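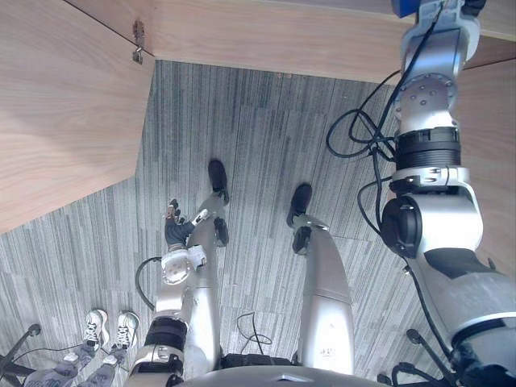 Figure 4. Head camera view of the platform standing at the desk. Both arms and the exposed cabling are visible.

5.3 The wrist fault

The failure that cost us the most time was also the dullest. On Saturday, February 1, 2025, during an unattended stretch of the reaching protocol, the left hand stopped reporting finger positions and went on accepting finger commands. The controller, which had been written by people in a hurry (the authors), treated the last known position as the current one. As far as the software was concerned the hand had become extremely steady. The logged tracking error for this period is the best in the paper, and we have removed it from Table 3.

The arm did not share the hand's calm. With no change in finger position to react to, the grasp routine concluded that the fingers had not yet closed and asked for more closure, then more again, until the motor current limit tripped. The limit worked. The recovery behavior that followed it did not. Recovery was meant to open the hand and lift the wrist clear of the work surface, in that order. Opening could not be confirmed, so lifting never began, and the arm held its pose over the desk until an operator pressed the stop.

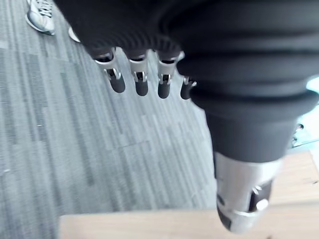

We first blamed the Listier hand controller, partly on the evidence and partly because it was the component we had not built ourselves. Swapping it for the spare changed nothing. We then blamed the Raretti motion stack, which issued a new release in April that we installed with great hopes and which also changed nothing. The cause was a connector inside the wrist. Rotating the forearm near the end of its range pulled on the cable, the contact opened on the sensing line only, and rotating back closed it again. Any engineer who walked over to inspect the robot first returned the arm to its rest pose, as the safety rules at our Flistville site require, and so repaired the fault before looking for it.

To reproduce it on purpose we ran 1,000 forearm rotations with the hand held open and the grasp routine disabled. The fault appeared on almost 5 percent of them, always in the outer part of the range and always on the same side. Adding slack at the wrist removed it for the rest of the study.

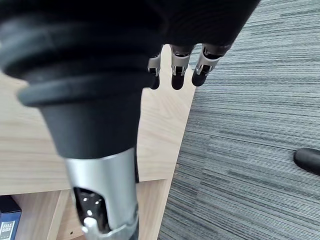 Three changes were made to the software. Position messages now carry a time stamp, and a stale message stops the arm. The recovery routine may lift the wrist without confirmation that the hand is open, provided the commanded grasp was empty. Finally, a tracking error of exactly zero is now reported as a fault. That last check took an afternoon to write and has since caught two unrelated problems in the Tlapale logging tool, one of which had been flattering our results from the start of the project.

No person was within reach of the arm during the original event, and nothing on the desk was damaged. We still class it as a safety failure. The stop button was the only part of the chain that behaved as documented, and it needed a human to be in the building. The revised hazard analysis treats loss of sensing and loss of actuation as separate cases, which the first version had covered in a single line reading "hand failure (unlikely)."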